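2026-04-02
Snack table, break corner. Notes on the tidy-up rule, week 4

I said I would keep writing these until the rule either worked or got dropped, so one more.

Recap for whoever reads this without the earlier pages. Gashaw (the project, not the building) wants the gray cabinet in the break corner to be a clear surface. The idea is that drinks and snacks get put out there, get used, and go back or go in the bin, and the top is bare at the end of each session. The planning sheet says a clear surface saves time. It doesn't say whose time, and I have not found where the claim comes from. I asked for the source in the comments and got a thumbs up.

What I will grant: the cabinet is a decent choice. The top is smooth, the front edge is straight, and it wipes clean in one pass. The old table had a seam down the middle that collected sugar. If the only result of the whole exercise is that we got rid of the old table, I can live with that.

What I don't grant is the zone scheme. Drinks on the left, food at the back, nothing on the right so that people have a place to set down a laptop. We put tape down for this in the first week. The tape came up at the corners, got sticky, and somebody peeled it off, so now the zones exist in the planning sheet and in the heads of whoever read the planning sheet. I would guess that is a short list.

Today's items were soda, sparkling water and a candy bar. Soda to the left, bar toward the back, per the scheme.
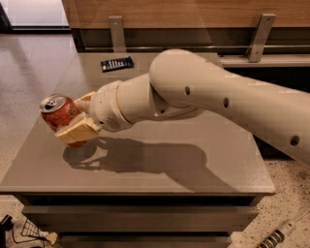
Soda on the left, snack toward the back. 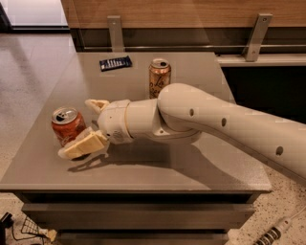
Points from today, in no order.

Dark wrapper on dark gray is hard to spot. A navy wrapper lying flat near the far edge is exactly the kind of thing that survives three rounds of "table's clear" because everybody glances and walks off. I have raised this before. The suggested fix was a white tray from Reteo. A tray would help with seeing things. It would also become the place where things live, and then we are tidying a tray. I'm against it but not strongly.

Cans near the front edge. The scheme says left, it doesn't say how far from the front, so they drift forward to wherever is easiest to reach. With a hard floor under the cabinet I would like a hand's width of margin. Added to the sheet. Expect it to be ignored until the first spill.

Opened cans. Still no rule for these. An opened can might be half full or might be empty, and you can't tell by looking from across the room. Right now the habit is to leave it "in case someone comes back," and nobody comes back. My proposal is that an opened can left at the end of the session is trash, full stop, poured out and binned. The other view is that this is wasteful. Fine, but so is a sink full of flat soda on the following morning.

Bin. Too far away. I paced it out again and I remain convinced that this is most of the problem. Move the bin next to the cabinet and I suspect the zones, the tray and the sheet all become unnecessary. I can't prove it, since we changed the table and the rule in the same week and now can't separate the two. I said so at the time. If we want an answer, we should run a stretch with the bin moved and no rule at all, and compare.

On the numbers. The Zimell summary has the table at 100 percent clear for last week. I don't believe it. That figure comes from the sign-off box, which people tick on the way out with a bag over one shoulder. I checked after sign-off on one of those days and there was a wrapper behind the cabinet, which I suppose counts as clear if you only care about the top. Somebody should look at the back and the floor too, or stop reporting a percentage.

Also, the Flusudeo labels for the cabinet doors arrived. They say COLD and DRY. The cabinet isn't cold. Left them in the envelope.

To do
Ask again about the bin.
Write the opened can rule and put it somewhere other than the planning sheet.
Check behind the cabinet before sign-off and write down what is there.
Find out whether the trial still runs to August or whether that was a typo. If it isn't, I want the comparison stretch scheduled first.
Return labels?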